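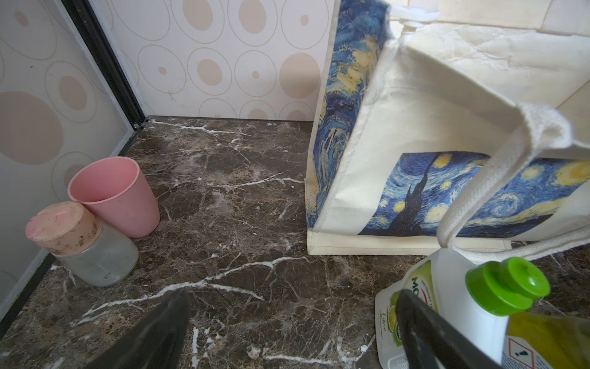 *A jar and a cup on a dark marble-patterned surface.*

**PRESS RELEASE**

**19 April 2026**

# Temley refill shop to open second site in Karkow Road

Closel, the refill grocer based in Temley, is to open a second shop in the former carpet showroom on Karkow Road. The new shop will sell dried foods, oils, cleaning liquids and toiletries by weight, with customers bringing their own containers or buying them at the till. It will open to the public in May.

The lease was signed this month and fitting out has begun. The building has been empty since the carpet showroom moved to the retail park, and the ground floor needs new wiring, a new floor drain at the rear and a wider front door. The upper floor will be used for storage and a staff room. No changes are planned to the brick front of the building apart from the sign.

The first Closel shop, on Temley High Street, will stay open with the same hours and the same staff. It has outgrown its space. Liquids are at present kept in a passage at the back, where only one customer can fill at a time, and on Saturdays the queue often reaches the front counter. Moving most of the cleaning range to Karkow Road will free the passage for flour, oats and rice, which are the shop's best sellers.

**What the new shop will sell**

The Karkow Road shop will carry 437 lines at opening. These include pulses, pasta, nuts, breakfast cereals, dried fruit, tea, coffee, herbs and spices. Cooking oils and vinegars will be served from taps along the left-hand wall. Washing-up liquid, laundry liquid, white vinegar, hand soap, shampoo and conditioner will be kept in a separate room at the rear, so that scented products are not stored beside food.

Bread will be delivered each morning except Sunday and Monday. There will be no fresh meat or fish. A small chiller will hold milk in returnable glass bottles, butter, eggs and tofu.

Prices will be the same at both shops and will be shown per 100 grams or per 100 millilitres on every dispenser. Customers can ask for any price to be worked out for a given jar before they fill it.

**How refilling works**

Customers weigh their empty container first and stick the printed label to it. They then fill it and take it to the till, where the weight of the container is taken off. There is no minimum amount. A customer who wants two spoonfuls of cumin can buy two spoonfuls of cumin.

Any clean container with a lid may be used for food, including old jam jars, ice cream tubs and paper bags. Containers must be dry inside. Staff may ask a customer to use a different one if it is cracked, or if it has held something that should not come into contact with food. Lids are the usual difficulty: the glass of an old jar will wash well for years, but the seal in the lid takes up smells and stains and is best replaced from time to time. Both shops will sell spare lids in the four most common sizes.

For liquids, bottles with a narrow neck can be filled with a funnel, and funnels are washed after each use. Bleach and drain cleaner are not sold at either shop.

**Jar exchange**

A jar exchange will run from opening day. Customers may leave clean jars on the shelf by the door and take any they need, free of charge. Jars that have held strong pickles, paint, white spirit or garden products cannot be accepted. Last year customers at the High Street shop passed on 2797 jars in this way, and the shelf there will be kept.

**The fitting out**

The work is being carried out by Luik, a joinery firm which also made the shelving for the first shop. The counters will be built from floorboards taken up from the showroom, planed and oiled. Dispensers have been bought second-hand from a wholefood shop that has closed, and the taps have been replaced. The old strip lighting is being taken out.

A ramp will be fitted at the front entrance, and the aisles will be wide enough for a wheelchair or a double pushchair. One weighing station will be set at a lower height. Price labels will be in large print, and staff will fill containers for anyone who would like help.

The pavement outside will be partly closed on two mornings while the door is replaced. Notices will be put up beforehand and a clear way past will be kept open at all times. Deliveries to the finished shop will be made from the yard at the back.

**Jobs and opening hours**

Closel is hiring for the new shop. The posts are part-time and include one early shift for bread and milk deliveries. Training in food hygiene will be given in paid hours. Application forms can be collected from the High Street shop or sent by post on request, and should be returned by the end of April.

The Karkow Road shop will be open from 9am to 5.30pm, Tuesday to Saturday. The High Street shop will continue to open Monday to Saturday. Both will close on bank holidays.

**Before opening**

Residents of Karkow Road and the streets behind it are invited to look round before the shop opens. Tea will be served and staff will show how the scales and taps work. Nothing will be on sale that evening. The date will be shown in the windows of both buildings.

Closel would also like to hear which products people want to see. A list is being kept at the High Street counter. Requests so far include bread flour in larger amounts, unsalted peanuts, dishwasher powder and dried mushrooms, all of which have now been ordered.

**Notes for editors**

Closel sells groceries and household goods without single-use packaging. It is independently owned and has no connection with any other refill shop.

Visits to the Karkow Road building during the works can be arranged through the High Street shop. Visitors will need to wear sturdy shoes.

Press enquiries: Closel, High Street, Temley, during shop hours.

Ends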